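Trestwood white cube shelves: my review after a winter with them

I bought the Trestwood open shelving unit for our small bedroom because the old chest of drawers had finally given up (the bottom drawer came off in my hands, runners and all). I wanted something plain, white and open, so I could see my jumpers without digging for them! Barry Blackburn down the road has the Virell one, and it's lovely, but it was nearly 300 pounds when he got it and I wasn't paying that for somewhere to put socks.

Putting it together took me a whole evening and two cups of tea. The instructions are all drawings, fine until you reach the back, where I had one piece the wrong way round and had to undo the lot. Do read that page twice. It's a heavy thing once it's up, so build it in the room where it's going to live.

What I like most is how easy it is to get at. You just reach in, no doors, no drawers sticking. I use little red plastic baskets with it, the sort with lattice sides and handles, and I carry one over when I'm sorting odds and ends.
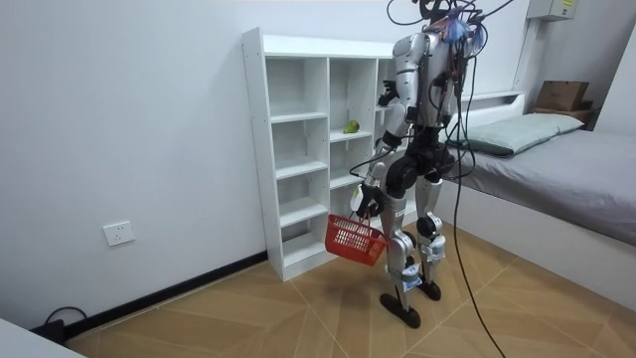
White shelves, little red basket.
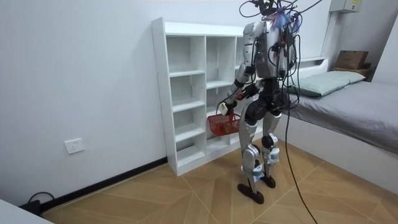

Will it hold books as well as clothes?

Mine has held a row of hardbacks since February with no sagging, but I keep the heaviest ones at the bottom and put the light stuff higher up.

Now the moans. White shows everything, and open cubbies collect dust like you wouldn't believe, so I'm round it with a damp cloth far more than I ever was with the drawers. One edge had a small chip out of the box too. I rang up and they sent a touch-up pen, which did the job, though the white is a tiny bit creamier if you get your nose right up to it.

My friend Yến Tạ says I should have gone for the version with doors, and for a living room I might agree with her. In a bedroom I'd miss being able to grab things half asleep. Four stars from me, and I'm already eyeing up the narrow one for the landing.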